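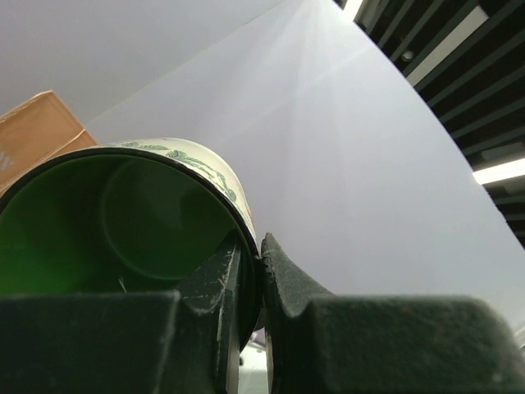 Josefien Groen expecting twins? Magazine says yes, rep says nothing

hallway_radio wrote:
The new issue of Karo has Josefien Groen on the cover with the line "Two On The Way." Inside it says she and her husband are having twins in November and that they have told both families. There is no direct quote from her about it. The only quotes come from "a friend of the couple." Her rep didn't answer the magazine. Has anyone seen anything from her own accounts?

plumtree88 wrote:
Nothing on her accounts. Last post was the one from the Hustberg premiere, and she was in a long coat so you can't tell anything from that.

I'd wait. Karo said she was pregnant when season 2 wrapped and that came to nothing.

mrs_dellacroix wrote:
Congratulations to her if it's true. She has talked about wanting a big family in almost every interview since the wedding. In the radio one last year she said she grew up with four brothers and the house was never quiet and she wanted the same thing.

tobyonthecouch wrote:
Four brothers? I thought it was three brothers and a sister.

mrs_dellacroix wrote:
Four brothers. The sister is from the show.

tobyonthecouch wrote:
OK, my mistake. I watched too much of that show.

Gretchen_M wrote:
I don't like these stories. If she hasn't announced it, then it's her news to announce. Plenty of women wait, and with twins there can be good medical reasons to wait longer. A magazine putting it on the cover because a "friend" talked is pretty low. If I had a friend like that I'd be looking for a new one.

hallway_radio wrote:
I get that, but the cover is in every supermarket. Talking about it here doesn't change anything for her.

Gretchen_M wrote:
It adds to it. This thread has her name in the title.

plumtree88 wrote:
She also sold her wedding pictures to Karo. I'm not saying that means they get to print anything they like, but there's a relationship there. Sometimes the "friend" is the publicist. It lets the news come out without her having to sit down for an interview.

Gretchen_M wrote:
Selling wedding pictures is a choice she made about her wedding. You're guessing about the rest.

plumtree88 wrote:
Yes, I'm guessing. So is the magazine.

north_gate wrote:
The part that made me think it's real is the Drisport thing. She was supposed to shoot their spring campaign and it was running gear, lots of jumping around. Now the campaign has Negin Dehghan in it. Drisport never said why they switched.

tobyonthecouch wrote:
Could be money. Could be the schedule too – Hustberg went over by weeks because of the weather. I wouldn't read a pregnancy into a sneaker ad.

north_gate wrote:
Negin was asked about it on the morning show and she laughed and said "Josefien has better things to do right now, and I'm happy for her." People can take that how they want.

hallway_radio wrote:
I missed that. Do you remember which morning? I'd like to see the clip.

north_gate wrote:
No, but it was the one with the cooking segment before it. It's near the end, after they show the trailer. You have to sit through a lot.

mrs_dellacroix wrote:
I saw that and I took it as a yes. She looked over at somebody off to the side right after she said it, like she knew she'd said too much.

Gretchen_M wrote:
Or she meant the movie. "Happy for her" is what everybody says about everybody on those shows.

sandpiper_jo wrote:
There's a poll on the Karo site now, "Boys, Girls or One of Each?" When I looked it had 1,067 votes and one of each was winning. They haven't even confirmed there are babies and they're already taking votes on them.

tobyonthecouch wrote:
I voted one of each. Sorry, Gretchen.

Gretchen_M wrote:
You're all hopeless.

plumtree88 wrote:
Has anyone got a guess on names? Her husband's family name is Karimi and she said once that the kids would have his. I think something short would go with it. Her grandmother was Lotte and she has the name on a necklace.

mrs_dellacroix wrote:
Lotte Karimi is lovely. I'd forgotten about the necklace. She wore it all through the press for the second season.

sandpiper_jo wrote:
I don't care for it, it sounds like a coffee order. I'd go with something from his side for one and her side for the other.

hallway_radio wrote:
Small update. The rep has now told the entertainment desk at our local station that they "don't comment on private matters." So that isn't a no.

plumtree88 wrote:
It isn't a yes either. They said the same thing, word for word, the last time, and there was no baby. I'm still waiting for her to say it herself.

north_gate wrote:
Last time she was drinking champagne on a boat in the same week. I still think it's true. We can come back to this in November.

Recent threads
Negin Dehghan replaces Groen in Drisport campaign
Hustberg premiere: best and worst dressed
Celebrity baby names you secretly like
Is anyone still subscribed to Karo?
Season 2 finale discussion (spoilers)

Contact the moderators | Forum rules | Copyright remains with individual posters | Back to top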